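**Skuvville parts room moves small hardware to drawer cabinets**

02/07/2022

The Zedeck repair shop in Skuvville has begun replacing the open bins in its parts room with small drawer cabinets. The change covers screws, washers, fuses and cable ends, which until now were kept in mixed trays on 2 long shelves.

The cabinets are tabletop units with clear plastic drawers in a yellow frame. A large drawer in the top section takes bagged stock and longer pieces. The bottom row has three smaller drawers, divided by yellow uprights, for loose hardware. Contents can be checked through the drawer fronts without opening them.

The shop ordered 36 cabinets from Gashi, a supplier in Sultham. The first 15 have been delivered, and the rest are due before the end of February. Each one is set on a bench and checked before it is loaded. Staff pull the drawers partway out to see that they run straight in the frame, then wipe them down and apply labels. Labels go on the lower left corner of the drawer front, with the part number above the size.

Metric and inch sizes will be kept in separate cabinets. Fuses will be sorted by rating and moved last, after the old stock has been tested. The parts counter will close at noon for two days during the transfer. Orders placed before then can be picked up at the side door, and returns will be accepted again once the counter reopens.

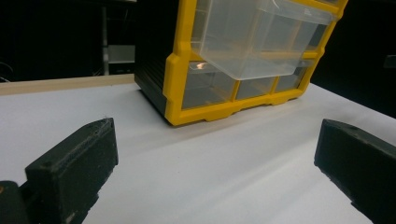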